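Fillham Classic Car Club
Minutes of the September meeting, Lekham Hall, 7:30 pm

Welcome
The chair thanked everyone for coming out on such a wet evening, and a special thank-you went to the members who brought pie. There were 28 present, which is lovely for the time of year.

Autumn run to Bayram
We talked this one over for quite a while. The route will be 72 miles with a lunch stop at the lake, and the older cars are welcome to leave early and take the hills gently. So far 40 cars are signed up, including two very handsome wagons from the Ternus club. 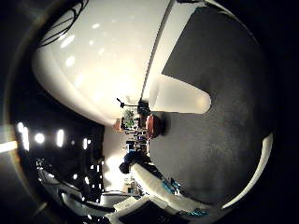 Parts shelf
The club now has a good stock of door seals and chrome trim clips, all kindly donated. Please sign for anything you take home. It was agreed to spend up to $200 on a used battery charger.

Any other business
A member is still looking for a green sun visor for a 1970s sedan, left side. Please check your garages!

Meeting closed at 9:10 pm, followed by coffee.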